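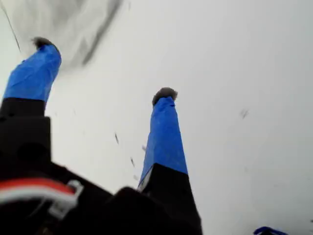
Tuesday, December 21, 2021

Visit from Amham, second one after November. Two arms up for the demo, Trolleo cell and the spare. Trolleo ran the sorting task, the spare stayed on the bench with the teach pendant out so people could jog it.

Setup before they came:
Finger tape checked on Trolleo, blue tape, left as is. Tip pads brushed out. Grip force set back to the November value after someone had it higher for the Porier parts. Camera calibration redone, residual fine.

Run: 200 picks planned, mixed bin, same parts list as last time. 96 done before the visitors moved on to the spare, so I stopped it there. Finished the remaining picks after lunch with no one watching. Log has both halves under one run number — don't average the cycle times, the first half was run at reduced speed for the guests.

Misses were nearly all on the small flat parts. The pads slide over the edge and close on nothing. The controller reports a good grip anyway, so the miss only shows up at the scale. Same fault as in November, still open on the Ajayi list.

Questions from Amham, for whoever writes the reply:
How long does a set of pads last? I said we replace on wear and have no hours figure. We should get one.
Can the fingers be changed without tools? No, two screws each.
Would it run with the guard open at low speed? Not in our cell. They asked twice.
What does the arm do on loss of air? The gripper is electric, so nothing. Put that in the data sheet, it came up last time too.

The spare faulted once during jogging, joint limit, cleared from the pendant. Visitor had driven it straight into the stop. Limits on the spare are still the factory ones and should be pulled in before the next open day.

To do:
Try the narrower tips on flat parts, 200 picks, full speed.
Grip check against finger position instead of motor current.
Tie back the cable on Trolleo, it moves more than I like at the far reach.
Return the borrowed pendant to Porier.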